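Ticket 548: Import to Drorby keeps dropping the last column
Product: Tokex
Status: Solved (reopened once, see below)
Category: Import and sync

Hi again, it's me with the spreadsheet! I'm logging this one as I go because last time I fixed something and then couldn't remember what I did.

What I'm trying to do

I keep the inventory for our little shop, Veloso, in a plain old spreadsheet and push it into Drorby every Monday with Tokex. It has worked fine since March. This week the import finished with a green check mark, no warnings, and then every single item showed up with a blank shelf location. Names fine, prices fine, barcodes fine (I think, more on that in a second), shelf location just gone.

What I tried first

Step 1. Ran it again. Same thing, blank shelves.

Step 2. Logged out, logged in, cleared the browser cache. Same thing, plus now I had to sign back in to everything else I own.

Step 3. Cut the file down to the first 50 rows. And it worked! All the shelf locations came through. So I got excited and tried 100 rows, and that worked too. The whole file, nope.

Step 4. Went looking for the bad row by adding chunks back in. This took most of my lunch. The trouble starts at row 548, and once that row is in the file, the shelf column goes blank for everybody, even the rows above it. That part surprised me, I figured it would only mess up the one item.

What was in the row

It was a key ring set I added late on Friday. In the description I had typed a comma and then an inch mark, so the cell ended with 4" and nothing after it. Tokex was reading that inch mark as an opening quote and hunting for the closing one all the way to the bottom of the file. I changed it to "4 in" and the import ran clean, shelves and all.

So I marked this solved and went home happy.

Reopened

Next morning a bunch of the small stuff had the wrong barcodes. Argh. Leading zeros were missing, because when I saved the fixed file the spreadsheet decided my barcodes were regular numbers. Totally separate problem, but my fix caused it, so I'm keeping it in the same ticket.

What finally worked, start to finish

1. Open the original file through the import menu instead of double-clicking it, and set the barcode column to Text.

2. Search the description column for inch marks and swap them for "in". Mine had four more hiding in there.

3. Check the small hardware against the real items before sending. Cards, keys, rings, anything that lives in a pile.

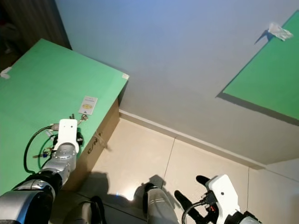
4. Save as CSV with the UTF-8 option, then run Tokex with "Replace existing" turned on. If you leave it on "Merge", Drorby holds on to the old bad barcodes and you'll think nothing changed.

5. Spot check a few items from the bottom of the list, well past where the bad row was.

One request while I'm here: could the green check mark not show up when a whole column comes in empty? Even a little yellow warning would have saved me that lunch. The old Drumimport tool used to stop and complain about it, and I never thought I'd miss being complained at.

Closing this for real now. I'll reopen if next Monday's run goes sideways.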